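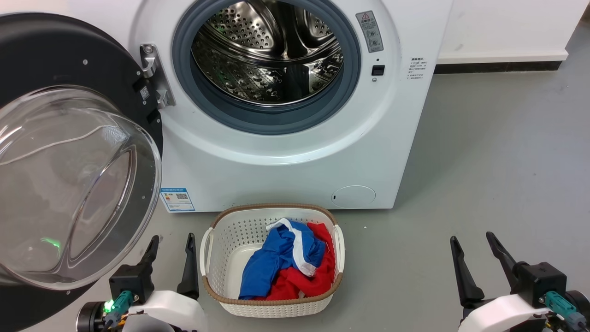

Why not just film people doing their washing and train on that, a reader asked under my last post. You'd have more clips than you could ever use.

We do use some film of people. It helps with what a washing machine is and where clothes tend to go. It doesn't tell the arms how far to close, or when to stop pulling. For that we need someone driving the arms, with every joint position saved next to the camera picture.

So, a thread on how we collect the laundry examples at Lumholm. July 21, 2021, for anyone reading it later when it's all out of date.

---

2/ One example, which we call an episode, is one go at one job. "Put the clothes from the basket into the drum" is a job. "Shut the door" is a separate job. We used to record the whole lot in one go and it was a pain to label afterwards.

---

3/ The set stands at 3557 episodes across all the laundry jobs. Loading from the basket accounts for 510 of those. I'd like it to be more. Loading is slow to record and the operators get tired of it sooner than the others.

---

4/ Of the 510 loading episodes, 62 are marked as failed. We keep them. They go in their own folder with a short reason: dropped outside, caught on the door, gave up, arm fault. A failed episode with a clear reason gets used for the part of the model that judges whether the job is done.

---

5/ What we don't keep is an episode where the operator stopped halfway to talk to someone. The arms hang still for twenty seconds and the model learns to hang still. Early on we had a version that would reach the edge of the basket and wait there. We went back through the March recordings and found plenty of pauses in the same spot.

---

6/ Somebody asked about the basket. We use the ones with side handles because most homes have something like them. The rim matters more than I expected. Fingers that come down too wide land on it, and the basket slides along the floor. Operators learn to come in from above and slightly towards the middle.

---

7/ We don't fix the basket down. I've been asked to several times. If it slides in the recording then it slides, and the operator has to deal with it, and that goes in the set.

---

8/ Clothes. We change them every 9 episodes. Before that we had one poor shirt that was in nearly everything, and the model was very good at that shirt.

---

9/ Plain strong colours are easy for the cameras. Dark clothes on dark clothes are hard, and white on white is worse. We started with the easy ones and are working along. If you're planning your own set I'd mix them from the first day, as I now have a lopsided set and a list of things to catch up on.

---

10/ Knots and tangles: we allow them. The operator doesn't lay the clothes out neatly first. Whoever resets the station tips the clothes in and walks away. Some people tidy without noticing, so the written instructions now say "tip, don't place".

---

11/ Reset takes longer than the episode. Take the clothes out, check the rubber seal for anything stuck in the fold, tip them back in the basket, put the basket somewhere new within reach, set the door. Then press the pedal and go again. When people ask how many episodes we get in a day, it's the reset that decides it.

---

12/ Door position gets written down for every episode. Wide open, half open, or nearly shut. A wide open door is the simple case. Half open, the door gets in the way of one arm, and the operator has to choose between pushing it first or reaching round. We don't tell them which. Both turn up in the data and both are fine.

---

13/ Glass is a nuisance. A domed door window picks up reflections from everything nearby, including lights on our own kit, and the depth readings off it are rubbish. We tried covering it with paper for a few sessions. The model then did badly with the paper off, so those sessions were binned and we leave the glass alone.

---

14/ The drum is shiny as well, with all those dimples. Same trouble, but it matters less. By the time the fingers are in there, the arm mostly needs to know how deep it is and whether it is still holding something.

---

15/ On labels: each episode gets one line of plain text, written by the operator straight after. "Picked up two things at once, one fell back in basket, picked up again." They're asked to write what happened and leave out how they feel about it. The second part is not always followed.

---

16/ We had a go at doing the labels at the end of the shift. Don't. Everything after the first hour got written up as "loaded clothes, ok".

---

17/ A question from the Clidstead group: do we use the same machine every time? No. We have more than one here and the Wustano site has a different make with the door hinged on the other side. Episodes from there are marked so we can train with or without them. Training with them gives better results on our machines too, by a small margin. I wouldn't put much weight on it yet.

---

18/ Two arms or one? Two, for nearly all of it. One holds the basket or keeps the door back, the other moves clothes. Some operators are strongly one-handed and leave the other arm parked for the entire episode. We ask them to swap sides now and then.

---

19/ Checking. Every episode is watched through once by a person who didn't record it, at double speed. They can pass it, fail it or send it back for a better label. It's dull work and we split it into short turns. The Kaufmann station has a screen set up for it next to the kettle.

---

20/ Things still not sorted: socks. Anything with a long cord. Sleeves that hang over the door edge when the rest has gone in, where one checker says done and another says not done. We've agreed on "not done" for now and will have to go back over the older ones.

---

21/ A few of you want the set itself. It isn't public yet. The reset sheet and the list of failure reasons can be shared, and I'll put them up once I've taken out our internal station codes.

---

22/ Next up is unloading, which is a different job altogether with the clothes stuck flat round the drum. We've done a few trial runs and the label rules need changing before we record any properly. I'll post again when we've settled them. Questions below are fine, I'll get to them after the afternoon session.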